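3.2 中后卫搭档的默契：从个人能力到共同判断

谈到防守，球迷们往往先想到某一位后卫的名字，想到他那次飞身封堵，或者某个夜晚让对方前锋一整场都拿不到球。我们在着手这项研究时，坦白地说，也带着同样的习惯。可是随着录像越看越多，与教练们坐下来聊的时间越来越长，我们慢慢觉得，真正值得花笔墨的，是两名中后卫之间那段十几米的距离，以及他们在这段距离里彼此交付的信任。

本节讨论的材料来自Drornside与Varkent两家俱乐部的一线队和预备队。两队都长期使用四后卫阵型，但搭档的组成思路很不一样。Drornside习惯让一名经验丰富的老将带着年轻球员踢，老将偏向留守，年轻人负责上抢；Varkent则更看重同龄球员共同成长，有一对搭档从青年队起就住同一间宿舍，客场坐大巴也总是挨着。我们从比赛录像中整理出453次需要两名中后卫同时作出选择的防守情境，包括对方前锋回撤接应、身后长传、边路传中时的人员交接，以及由攻转守后的头几秒钟。

整理的过程比预想的要慢得多。原因说来也简单：同一个动作，在不同教练眼里可能是两回事。一名中后卫没有跟随回撤的前锋，可能是他判断后腰已经到位，也可能是他犹豫了。为此，每一次情境都由两名编码员分别判读，意见不一致时再与所在球队的助理教练核对。这一步耗去了整个春天里相当大的一部分时间，也让我们对助理教练这份工作多了不少敬意。

图2

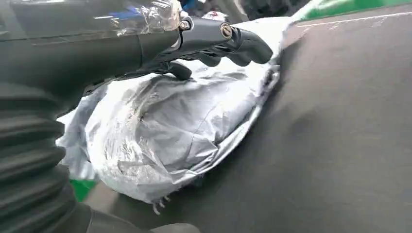

深灰色机械夹爪
指端向下压在一团皱起的银灰色织物上

回到材料本身。最先引起我们注意的，是“谁先开口”的问题。按照常见的说法，防线应当有一名指挥者，由他负责喊造越位、喊收缩、喊换人盯防。Drornside的情况大体符合这种说法，老将几乎包揽了全部口令，年轻搭档更多是听和做。这样安排的好处很明显，防线移动整齐，前三十分钟尤其稳固；代价则出现在老将被调离中路的时候，例如他跟到边路补位，中间留下的那一位常常会慢上半拍，好像还在等一句没有传来的话。

Varkent的两名中后卫则没有固定的指挥者。看录像时，我们起初以为他们交流得很少，甚至有一点担心这份材料能不能用。后来与球员本人一起回看，才知道他们有许多约定并不靠喊：一个人把手往下压，另一个人就明白要放慢；一个人侧过身子，另一个人便向中间靠拢半步。其中一位球员笑着对我们说，在主场最吵的时候喊什么都听不见，不如多看对方一眼。这句话后来被我们抄在了工作笔记的扉页上，每次讨论编码标准时都会有人念一遍。

第二点与球队的训练安排有关。两家俱乐部都采用了一套我们称为Punari练习的小场地对抗，名字取自Varkent训练基地旁边的那条小路。练习本身并不复杂：两名中后卫面对三名进攻球员，另有一名门将，每轮30秒，时间一到便立即换组，不给任何人回味的机会。教练在场边不作提示，只在整组练习结束以后请两名后卫先各自说出刚才的想法，再让他们听听对方的版本。有意思的是，两个人的说法常常对不上，甚至对“刚才是谁漏了人”这样看似一目了然的问题也各执一词。一位教练告诉我们，他最看重的恰恰是这几分钟的争论。

我们最早接触这套练习是在3月，当时Varkent正处在密集的赛程里，教练组仍然坚持每周留出一次完整的时间给后防线。对于这样的坚持，队内并非没有不同意见，体能教练就曾委婉地提醒过疲劳积累的问题。最后的折中办法是缩小场地，减少组数，但保留练习后的交谈。从我们的旁听记录来看，交谈的内容随着时间推移有所变化，开始时多是“你应该跟上去”，往后则越来越多地出现“我以为你会留下来”。这两种说法之间的差别虽然细微，我们却认为很值得重视，它说明球员开始把搭档的想法纳入自己的判断之中。

当然，这里需要提醒读者，两家俱乐部的阵容深度、联赛位置和教练风格都不相同，把失球多少直接归结为搭档模式，是不够稳妥的。以Drornside为例，他们在Flanagan杯的比赛中更换过门将，新门将习惯站得更靠前，身后长传的处理方式也随之改变，中后卫自然就敢于往前多压几步。倘若只看中后卫的跑动位置，很容易把门将的功劳算到后卫头上。我们在编码表中加入了门将站位一栏，算是一点补救，但仍然谈不上周全。

还有一件小事，放在论文里或许略嫌琐碎，我们舍不得删去。Drornside的那位老将在访谈快结束时提到，他年轻时也曾是听口令的那一个，当年的搭档每次比赛前都会在更衣室里把对方前锋的习惯讲给他听，一讲就是好久，讲到他几乎要打瞌睡。如今他自己也照着这样做，只是不知道身边的年轻人是不是同样听得犯困。我们后来问了那位年轻人，他说困倒不困，就是有时候讲的前锋根本没有首发。

下一节将按照情境类别逐一报告编码结果，先从前锋回撤接应开始，这一类情境中两队的差异最为清楚，编码员之间的分歧也最少。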